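Tundville Robotics Club: Wukis Folding Bench, Member Set-up Guide
Issue date: Friday, November 1, 2024

Section 9. Garment handling: denim

9.1 Scope
This section covers lifting and laying out denim on the white table. Cotton and knitwear are dealt with in Section 2. Complete the gripper homing check before you start.

9.2 Preparing the table
1. Clear the table and pull the white covering flat.
2. Route loose cables to the right of the work area.
3. Switch on the overhead lights and close the blinds.
4. Load the Melnyk profile 164 (heavy cloth). Do not use a knitwear profile with denim.
5. Place the garment near the far edge of the table, within reach of the arm.

Note: A faded wash can upset the outline finder. If the outline on the monitor has gaps, lower the contrast setting by one step and run the finder again.

9.3 First lift
1. Select LIFT TEST on the Grusov panel.
2. Confirm that the grasp point shown on the monitor is at one end of the garment.
3. Press RUN and keep a hand near the stop button.
4. Pause the arm once the held end is clear of the table.
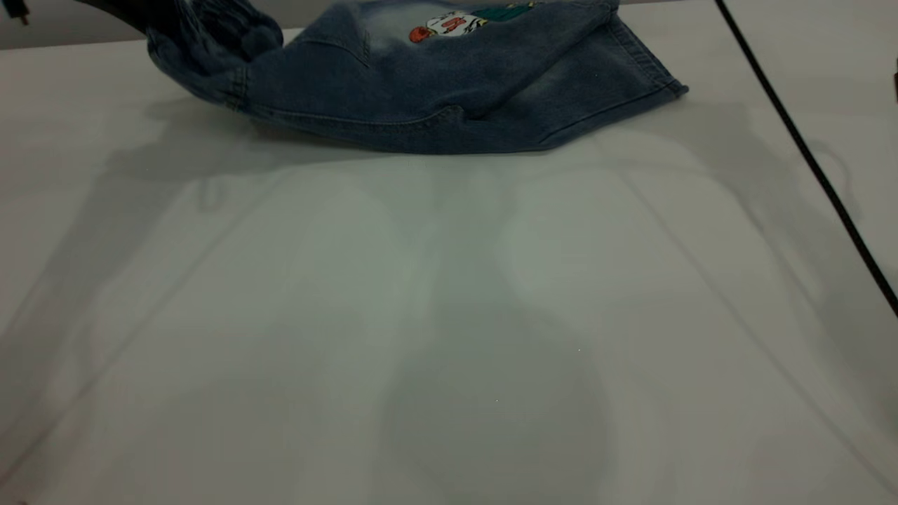 5. Check that the fingers hold cloth only. Buttons, zips and printed patches must be outside the grip.
6. Press CONTINUE to lower the garment, then OPEN to release it.

CAUTION: Do not pull on the garment while the gripper is closed. If the cloth has to be freed, press STOP, then use the manual release.

If the arm halts with error 603, the grip force limit has been reached. Move the grasp point away from thick seams and repeat from step 1.

9.4 Wrist camera check
1. Bring the gripper down to the garment at slow speed.
2. Open the wrist view on the monitor.
3. Find the hem and at least one seam. Soft focus is acceptable at this distance if both can be followed by eye.
4. Save the view under the team name.

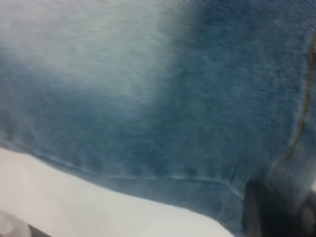

Figure 9-2. Wrist view at close range, with hem and golden-brown stitching beside the gripper finger.

9.5 Start position for folding
1. Move the arm to PARK.
2. Fold the shorts lengthwise by hand, one leg on the other.
3. Set the waistband to the left and the leg openings to the right.
4. Leave a clear margin of table between the hems and the right-hand side.
5. Press CAPTURE to store the start position.
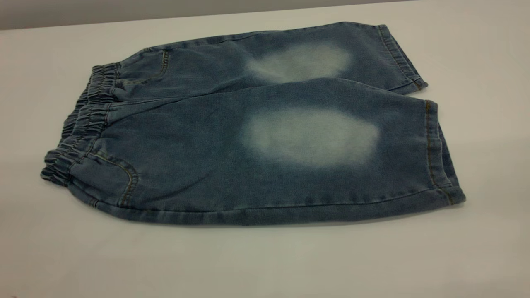

Figure 9-3. Denim shorts in the start position, arm out of view.

Note: Stored start positions are wiped each March. Copy any that your team wants to keep to the club drive.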